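Slide 1 – title

Good evening. Thanks to Orlando Cárdenas for setting up the room. I have nine slides, and I'll take questions as we go.

The talk is about buying a ferry ticket and getting on the boat between Hamholm and Skanness. Most visitors get one of those two things wrong the first time. I got both wrong.

Slide 2 – where to buy

There are two ticket windows at Hamholm. The one facing the parking lot sells car tickets only. Foot passengers go to the kiosk by the bus stop, next to the Bermúdez bakery. No sign points to it from the road.

You can pay on board, but only in cash, and the crew doesn't like breaking big bills.

(Ask who has been. Wait for hands.)

Slide 3 – the line

Cars line up by lane number. Foot passengers don't line up at all. They stand near the ramp and walk on when the chain comes down. If you stand back and wait your turn, you will board last and sit outside. In April that matters.

Say hello when you step on. A nod is fine.

Slide 4 – coffee on board

The crossing takes 39 minutes. The coffee counter closes ten minutes before landing, so go early. Coffee comes black in a paper cup. Milk is on the shelf behind you – help yourself. Refills are free if you bring the same cup back.

Don't sit at the long table by the counter. It's for the regulars who cross to work. They won't say anything, but they will stand there and look at you.

Slide 5 – winter and summer

Skanness has 1,000 people in winter and 3,000 in summer. In winter the last boat back leaves at 5:40 p.m. and it doesn't wait. Check the board at the landing, because the printed schedule from the hotel may be last year's.

Slide 6 – luggage

Large bags go on the car deck, on the left side as you board. Keep your passport and medicine with you. The deck is locked during the crossing.

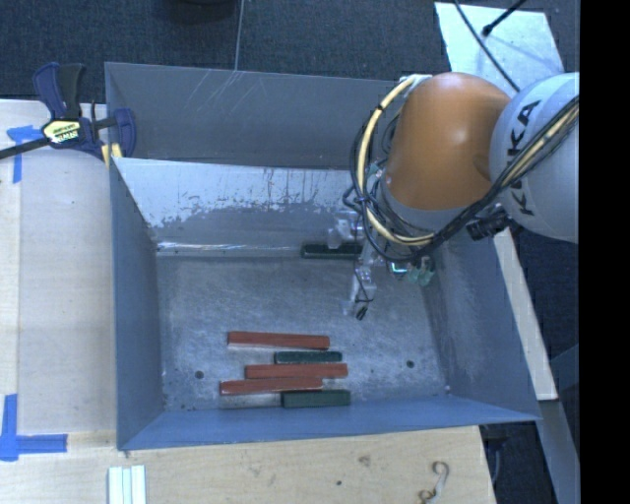

Robot arm and metal bin with blocks.

Slide 7 – getting off

Wait for the bell. Cars go first at Skanness and foot passengers go first at Hamholm. The village bus meets every boat except the earliest one. Tell the driver where you're going as you get on, or he may skip your stop.

Slide 8 – where to eat

Jorovetti is up the hill from the landing. Lunch is one dish, written on the door. You pay first, then sit. Tipping isn't expected, though people leave coins.

Slide 9 – questions

(Leave the timetable up. Handouts are by the door.)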